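Hand-held grippers: finger drifts open on fabric, width log says closed
Forum: End effectors and tooling

skarkeck_bench
Two-gripper setup, garment folding on a bed. Parallel yellow fingers, firmware from the Larkmont branch. After 20 minutes of use, one unit reports zero width while the fingers still have a gap. Replay on the arm then closes early and drops the sleeve.
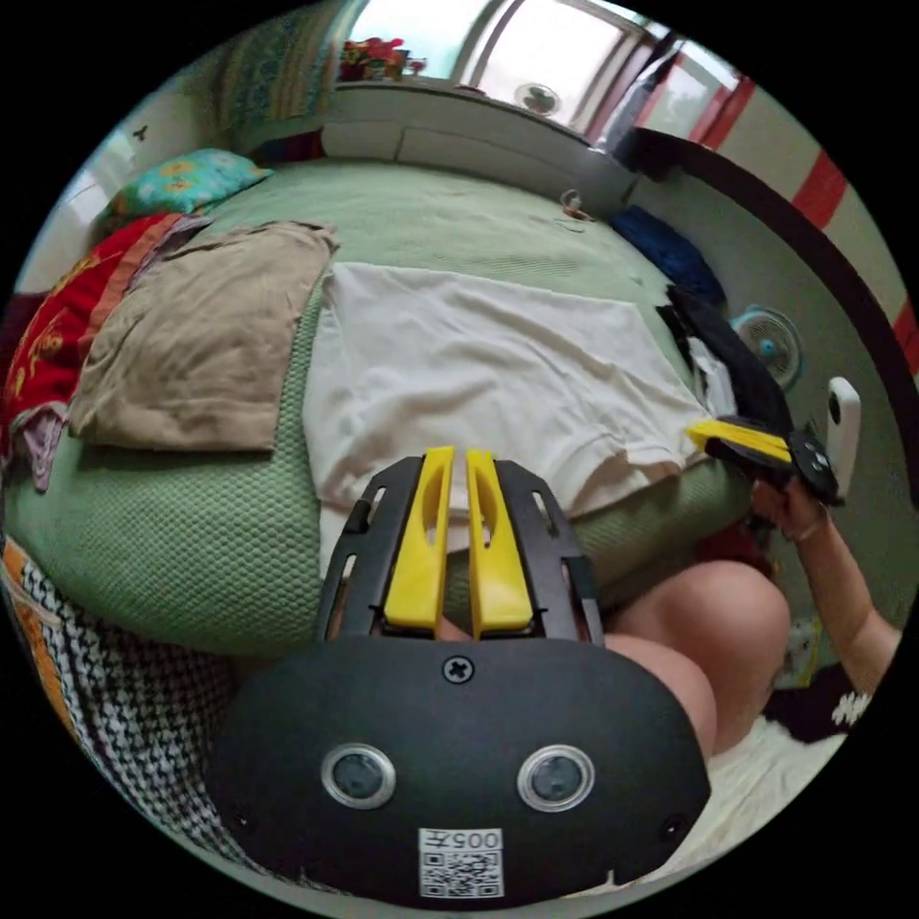

Re-zeroing clears it for 8 or so folds, then it comes back. The other unit has never done it. Logs are clean, no dropped packets.

mfaume_k
Encoder slip. Pull the finger carriage and check the set screw on the pinion. We had 2 units do this in August and both screws had backed out.

tolerance_stack
Disagree. A slipping pinion gives you a random offset. He says it always errs in the same direction, so look at the zero routine. The Larkmont branch re-zeros on any stall, and a thick hem between the fingers is a stall.

skarkeck_bench
I didn't say it was always the same direction, but I checked and it is. Thirteen bad folds, all reading too narrow. T-shirts are most of the work.
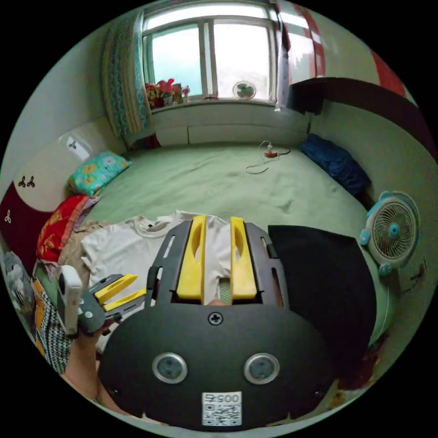 Set screw was tight, with threadlocker intact. I have turned off stall re-zero in the config and will run the same garments again.

mfaume_k
Tight now doesn't mean it was tight under load. Mark the shaft with paint and see if the line moves.

tolerance_stack
Fine, do both, but one at a time or you learn nothing. And keep the arm at reduced force until it is sorted. A gripper that thinks it is closed will keep squeezing on the next command.

skarkeck_bench
Force limit is on. Paint line added. Next run is overlapping shirts, the worst case in the Imutden task list.

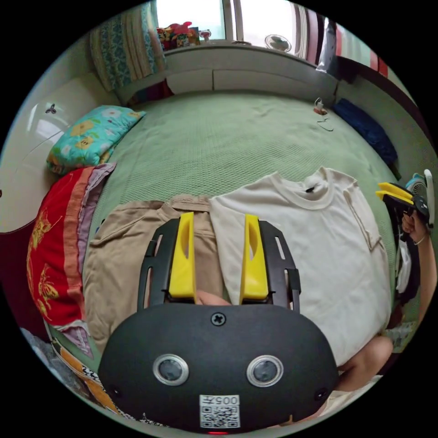

Cream shirt laid over the beige one, second gripper at right.

Stall re-zero off, no drift so far. Paint line hasn't moved. Leaving the thread open until the other unit has run the same list.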